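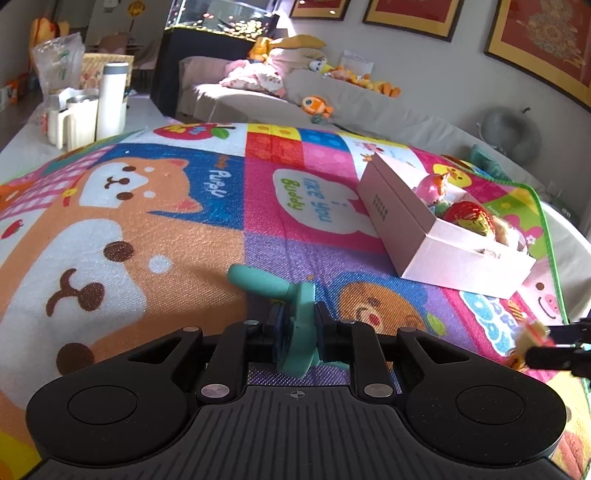 Unit 4 handout: Budgeting for a small gripper project

Print this page | E-mail this page

Last week we priced arms. Now for my favorite part of the course, the stuff nobody puts on the first purchase order! Hand-held grippers are cheap next to an arm, and you can start collecting in November while the arm is still on back order.

Our working case is the Ritotstead tidy-up plan: toys and snacks, picked up and boxed in an ordinary living room. The quote from Proklow came to $556 per gripper, with spare finger pads at $29 a set. Order the pads early. They wear faster than anything else on the tool, and a worn pad will ruin a good afternoon.

Then there are props. Put $100 on its own line for boxes, toys and packets, and buy for variety (hard plastic, foil, crinkly wrappers, soft things). Slippery packaging is great practice and costs next to nothing. 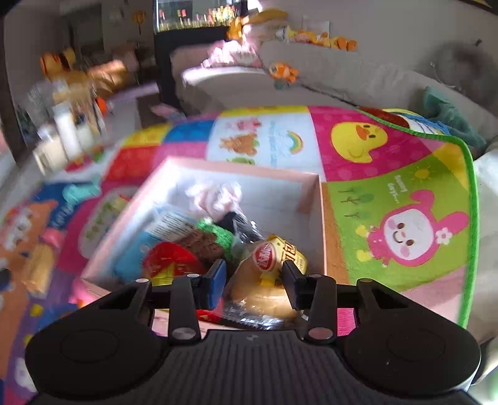
Fig. 4.1. Wrapped snack held over an open pink box.

Labor goes in too. Zurnosent planned 40 hours of collecting and forgot the time to reset the room between runs, so please don't copy them on that!

For next class: draft a one-page budget with grippers, pads, props, storage and hours. Use the Simões worksheet and mark every price you had to guess.

Related items
Unit 3: Comparing arm quotes
Unit 5: Lease or buy?
Worksheet: Spare parts by month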